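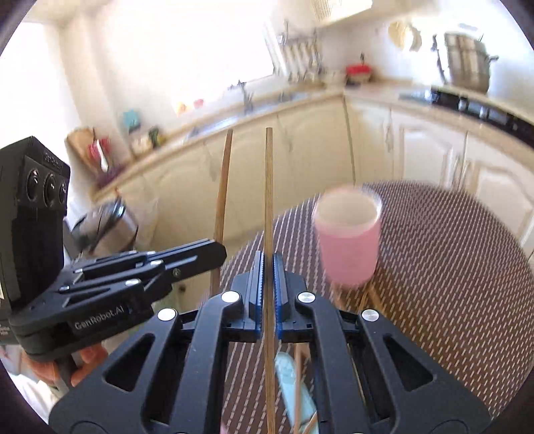
Žofie Tóth hielt den ganzen Aufbau für überzogen: Wer am Küchentisch baue, schrieb sie an den Rand der ersten Fassung, solle nicht von einem Labor reden. Wir reden im Folgenden also von einer Küche.

4.2 Datenaufnahme im häuslichen Aufbau

Die Aufgabe »Stäbchen« stammt aus der Werkstattreihe Roltavus und klingt harmloser, als sie ist. Ein dünner Holzstab soll gegriffen, senkrecht gehalten und wieder abgelegt werden. Abb. 3 zeigt einen Stab zwischen den blauen, gerippten Greifbacken des handgeführten Greifers; ein zweites Gerät mit der Aufschrift »GenRobot.AI« befindet sich links daneben. Der erste Greifer hat parallele Backen, was bei runden Stäben eine gewisse Demut lehrt.

Aufgezeichnet wurden 125 Durchgänge von bis zu 19 Sekunden Länge, überwiegend im Februar und überwiegend nach dem Abendessen. Sieben davon haben wir verworfen, weil der Stab sich beim Zugreifen drehte — ein Verhalten, das unser Modell aus Abschnitt 3 nicht vorsieht und der Stab offenbar schon. Die Schließkraft wurde nach dem Verfahren von Sawsan Nasrallah von Hand eingestellt und nach jeder Sitzung geprüft.

Für den Vergleich mit der Gemeinschaftswerkstatt Trullstead (Abschnitt 4.3) blieb das Protokoll unverändert, nur die Tischdecke entfällt.

Abb. 3: Greifaufgabe mit Holzstab, häuslicher Aufbau.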